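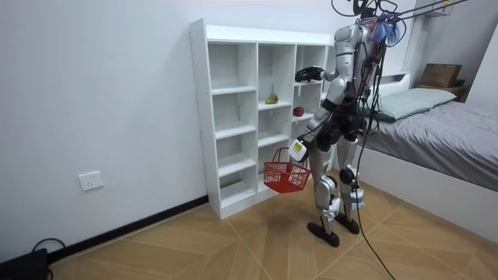
Seit wir aus Skavstead zurück sind, will ich ein offenes Regal für unsere Vorräte, und jetzt habe ich endlich eins! Bei Agnes Urquhart in der Küche stand damals so ein Ding quer neben der Tür, Fach an Fach, und man konnte im Vorbeigehen sehen, ob noch Zwiebeln da sind. Bei uns lag bisher alles in einer tiefen Schublade, und was in der tiefen Schublade ganz hinten liegt, das findet man im nächsten Frühjahr wieder (ich sage nur: die Süßkartoffel im Mai).

Also weiß, freistehend, hoch, mit lauter Fächern, quadratische und rechteckige gemischt. Oben ein dickes Brett, das gefällt mir besonders gut, es gibt dem Ganzen etwas Solides. Vor der weißen Wand fällt so ein großes Möbel kaum auf, und mit dem hellen Fliesenboden in Holzoptik sieht es richtig freundlich aus. Iona Crichton meinte, weiß auf weiß sei langweilig. Iona, du kriegst keinen Apfel!

Das meiste ist noch leer, und ich genieße das gerade sehr. Eine grüne Birne in der mittleren Spalte, ein roter Apfel ein Stückchen tiefer nebenan -- mehr braucht es fürs Erste nicht, und man sieht jedes Stück Obst plötzlich richtig an. Ich habe in den letzten Tagen mehr Birnen gegessen als im ganzen Winter.

Mein heimlicher Liebling ist aber das rote Körbchen. Kunststoff, durchbrochene Wände, dünner roter Henkel, oben offen. Es ist klein, und genau darum mag ich es: Damit gehe ich ans Regal, sammle ein, was am Abend in den Obstsalat soll, und trage es in einem Rutsch zur Spüle. Abbrausen kann man das Obst gleich darin, das Wasser läuft durch die Löcher ab. Elsa Hämäläinen hat mir geraten, noch 2 davon zu besorgen und sie fest in die unteren Fächer zu stellen, für Kartoffeln und Knoblauch. Farblich wäre ich ja für Gelb, aber Rot macht auf all dem Weiß schon sehr gute Laune.

Wie ich die Fächer verteilen will: Obst auf Brusthöhe, damit man ständig danach greift. Darunter Gemüse, das kein Licht braucht -- da muss ich mir noch etwas mit Tüchern überlegen. Ganz oben die Gläser mit Bohnen und Linsen. Äpfel und Birnen bekommen getrennte Fächer, bei mir werden die Birnen neben den Äpfeln sonst schneller weich, als ich essen kann.

Am Wochenende fahre ich nach Grustley auf den Markt und komme hoffentlich mit Pflaumen zurück. Falls jemand einen Trick für Kräutertöpfe in tiefen Fächern kennt, bitte unbedingt in die Kommentare damit!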